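The Collected Works of Hendrik Lambrechts
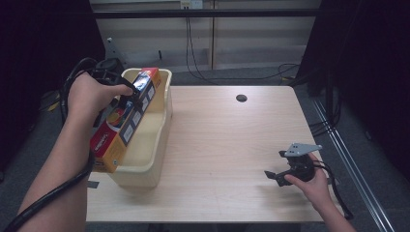 Hendrik Lambrechts had published 4 novels, and the spare copies of all of them lived in his back bedroom in Banham. His publisher, Wainwright, had written in September to say that the warehouse at Britport was being given over to garden furniture, and would he like the remaining stock at a price that reflected their long friendship. He would not, but he paid it. By the spring he could no longer open the wardrobe, and on 2nd April his agent, Mehwish Baloch, drove over to help him clear the room before the man from the literary festival came to stay in it. She had brought a cream-coloured plastic bin for whatever couldn't be saved. The first thing to go into it, at an angle, was a yellow-orange cardboard box with a red top and a round logo on its face.

"That had my index cards in it," said Hendrik.

"Did it have any index cards in it today?"

"It had the idea of them."

Mehwish went on to the next shelf. She had represented him for long enough to know that he grieved over everything equally: a bad review, a lost pen, the death of his mother. It made him easy to buy presents for and very hard to edit.

The man from the festival was Cillian Breathnach, who had won the Forkix Prize at the age of 41 and had mentioned it in every biographical note since, including the one on the back of a cookery book. He was to interview Hendrik on stage at Banham Town Hall. Hendrik had first been told that he would be interviewing Cillian, and had written out nineteen questions, the last six of them unkind.

"You could still use them," said Mehwish. "Just wait until he asks you something and answer with one of those."

"Is that done?"

"Chang-ho Won did it for a whole hour at Britport. They gave him a standing ovation and a ham."

Hendrik sat down on a stack of The Salt Inspector, his second novel, 299 pages, described at the time as unhurried. It held his weight very well. He had often thought that if the critics had only sat on it they might have come round.

"Who buys them?" he asked. "When they're bought."

"There's Jong-dae Han."

"Who is Jong-dae Han?"

"He's your translator, Hendrik. You've been writing to him for years."

"I thought he was a reader with a lot of questions." He considered this. It explained the one about whether the bishop was meant to be funny. He had replied at length that the bishop was the moral centre of the book, and had received a very polite card in return, and then nothing until Christmas.

"They're fond of you over there," Mehwish said. "More than 100 people came to the launch. They laughed all the way through."

"At what?"

"The bishop, mostly."

He got up and looked out at the lane. A taxi was coming along it slowly, the driver leaning out to read the names on the gates. In the back sat a large man with his hair already arranged for the evening, holding a book up against the window so that the cover faced outwards. It was the cookery book.

"He's early," said Hendrik. "Where's he going to sleep?"

Mehwish looked round. They had cleared the windowsill, one shelf and a strip of carpet on which a person could have lain down, had the person been an umbrella.

"How tall are the first editions?" she said. "If you laid them flat?"

They had the base of the bed done by the time he rang. Hendrik put The Salt Inspector at the head end, where it would give the most support, and went down to let him in.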